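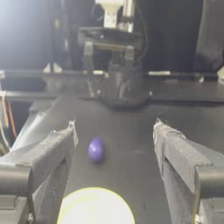 第四章 示教数据：数量、质量与自欺

4.1 从一个小球说起

拿起一个小球，放进杯子。几乎每一本讲模仿学习的书都用过这类任务，本书也不例外。任务简单，成败容易判断，学生一个下午就能学会用主手操作从手，而且失败了不会弄坏什么。这些都是实验室喜欢它的理由，却都与它能否教会机器任何有用的东西无关。

前三章假定数据已经在手：一组轨迹，每条轨迹由观测和动作交替组成，服从某个分布。推导进行得很顺利，原因之一是我们没有问这个分布是怎么来的。本章要问。读者会发现，许多在论文里写成一行的句子（“我们采集了若干条人类示教”），背后是几个星期的重复劳动和一大堆未被记录的决定。

以腕部相机为例。相机装在夹爪附近，两根手指始终占着画面下半部分，目标物落在两指之间，远处可能还有另一只夹爪、线缆、帘子和反光的金属杆。教科书通常把这样的画面记作o，然后继续往下写。可是o里面到底有什么？指尖上贴的防滑带已经磨得起毛，浅色的纤维翘了起来；画面底部有一团过曝的黄白色光，把旁边的桌面冲淡了。策略网络不知道哪些像素与任务有关，凡是能帮助它预测动作的，它都会用，包括我们不希望它用的。

4.2 一个不太体面的案例

Brotby实验室曾经做过一个双臂抓取项目，内部代号Danari。负责采集的是Florian Imhof和Kaja Petrauskas，计划采2,000条示教，后来追加到3,000条。最初的结果很好看，成功率随数据量稳步上升，曲线平滑得可以直接放进幻灯片。

追加的数据出了问题。某个星期日，Petrauskas更换了一对指尖的防滑带，旧的磨损得厉害，新的平整干净。任务没有变，物体没有变，操作者也没有变，策略的表现却明显下降。组里的第一反应是再多采一些。第二反应来得晚得多：回去看原始视频。

Vija Laur逐条看了换带前后的录像，从中挑出118条做对照。她的判断是，网络很可能把指尖边缘的毛絮当成了定位线索。夹爪是否已经到达合适的高度，本应从手指与物体的相对位置推断，但毛絮的影子与桌面亮斑的关系似乎提供了一条更省事的捷径。这个解释没有得到完全证实。遮挡实验支持它，换灯之后的实验则模棱两可。我们把它写在这里，是希望读者记住它的不确定程度，不要在引用时把“很可能”三个字丢掉。

值得注意的是，这套数据按当时的标准没有任何毛病。每条示教都标为成功，时间戳对齐，关节角连续，抽检合格。质量检查表上没有“指尖外观”这一项，原因很简单：写检查表的人从不觉得指尖外观是数据。

4.3 “更多”究竟是什么意思

业内有一种流行的说法，认为数据量足够大时，上述问题会自行消失。这种说法需要附带条件，而条件往往被省略。假如新增的示教来自同一张桌子、同一盏灯、同一位操作者，那么从200条增加到2,000条，增加的主要是对同一个狭窄区域的重复采样。估计的方差下降了，偏差原封不动。读者可以用第二章的分解式自行验证，推导只需两行。

操作者本身也是分布的一部分。Vija Tamošiūnaitė在Gumov训练新操作员时注意到，熟练者与新手的轨迹差别不在终点，而在中途的犹豫。新手接近物体时会停顿、后退、重新对准；熟练者一气呵成。多数团队会删掉新手的数据，理由是“不干净”。可是策略在部署时偏离轨道之后，最需要的恰恰是从偏离状态恢复的示例，而这类示例大多就在被删掉的那一堆里。

反过来的做法同样可疑。有人主张故意让操作者犯错再纠正，以此丰富数据。Dalia Org试过，发现操作者很快学会了“表演错误”：偏移的方向几乎总是向左，幅度几乎总是相同，纠正的动作也千篇一律。录下来的是人对失误的想象，与机器自己会犯的错误相差甚远。她后来改用在执行过程中随机施加扰动的办法，效果稍好，代价是每条示教的时间延长了一倍。

4.4 遥操作中被隐藏的信息

还有一个更基本的问题：操作者看到的，与机器记录的，常常不是同一件事。

人在遥操作时可能站在桌旁，用双眼直接看小球和杯子，还能听见手指碰到桌面的声音。策略得到的只有相机图像和关节读数。如果某个决定依赖于操作者看得见而相机看不见的东西，那么在记录中，这个决定就表现为没有原因的动作。网络不会因此停下来报告“信息不足”，它会从剩下的变量中找一个凑合的解释。

设操作者的观测为s，记录的观测为o，动作为a。行为克隆拟合的是p(a|o)，而示教者执行的是p(a|s)。两者之间的差别取决于o遗漏了s的哪些部分，以及遗漏的部分对a有多重要。后一个量在实践中很少有人去测。最简单的测法是请操作者只看记录下来的画面来完成任务。Lūse的采集规程要求每位操作者开工前先这样做一遍，结果常常令人难堪：在腕部视角下，夹爪逼近小球时容器可能落在远处一片模糊之中，人自己也很难判断下一步该往哪里去。

4.5 本章的安排

本章其余部分按以下顺序展开。4.6节讨论采集前应当写下的东西，尤其是那些看上去不值得写的：灯的位置、手指的磨损、桌面的清洁程度、操作者连续工作的时间。4.7节给出估计有效样本量的几种方法，并说明它们为什么都偏乐观。4.8节讨论筛选，重点在于筛选标准本身如何引入偏差。4.9节回到Danari项目，用部分原始记录重做一遍分析，得到的结论比当初报告的要弱。

阅读本章需要熟悉2.3节的协变量偏移和3.1节的行为克隆误差界。误差界的证明假定训练损失在示教分布上足够小，这一条通常能够满足；它还假定示教分布就是我们以为的那个分布，这一条请读者暂时存疑。

动手做实验的读者，建议在读4.6节之前先自己采集一小批示教，并且不要参考任何检查表。把当时觉得需要记录的事项写在一张纸上，读完4.6节再拿出来对照，漏掉的项目补写在背面，4.8节的习题会用到它。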